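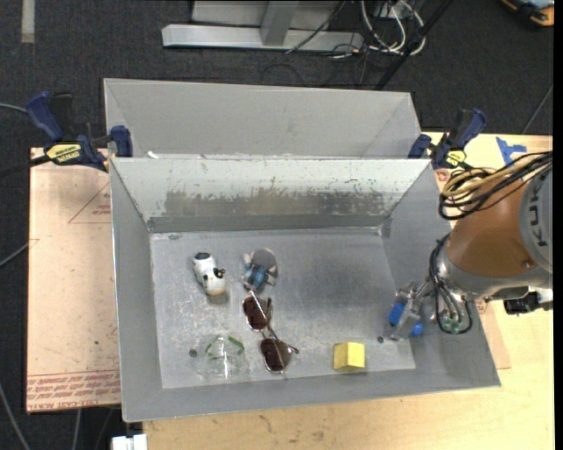
The picking bench at the Gundbridge open day, with a toy cow, sunglasses and a yellow block among the things in the bin.

I'd been in the building for maybe two minutes when Olga Vieira handed me a visitor badge and asked what I had in my pockets. Keys, a receipt, half a pack of gum. "Good, gum is horrible," she said, very cheerfully. "We love gum."

Olga runs the bin picking work at the Gundbridge lab, and once a year they open the doors to anyone who wants to wander in. I got there early and had her nearly to myself, which was lucky, because by noon you could hardly get near the tables!

The job sounds simple when she explains it. There are two metal bins one behind the other, and the arm has to move things from one to the other. "A kid of three can do it without looking," she told me. "We've been at it since February and I still hold my breath."

I asked what the hardest thing is. I would have bet on the sunglasses (all those thin bits!), but she went straight for the clear cup. "You look at it and you see the floor of the bin. So does the camera. On a bad day it will tell you there's no cup, and it's very sure about it."

Her colleague Lindiwe Potgieter looks after the arm itself, a KUKA, and is the more skeptical of the two. She logged 2707 tries over the summer and wasn't shy about the misses. "People come in expecting a movie," she said. "Then it spends a while thinking about a cow." She likes the cow, though. It's her daughter's old one - she wants it back when they're done.

I wondered about the clamps, and Lindiwe laughed. They went on after the arm leaned on a wall and shoved a bin 20 inches down the table, with a tour group watching. "Very good clamps," she said. "Best money we spent."

So will this be packing my groceries soon? Olga made a face. She'd be happy if it could sort a returns shelf overnight without someone babysitting it. Then a family of five came in, the youngest holding out a plastic dinosaur, and she was off across the room to ask if they could borrow it.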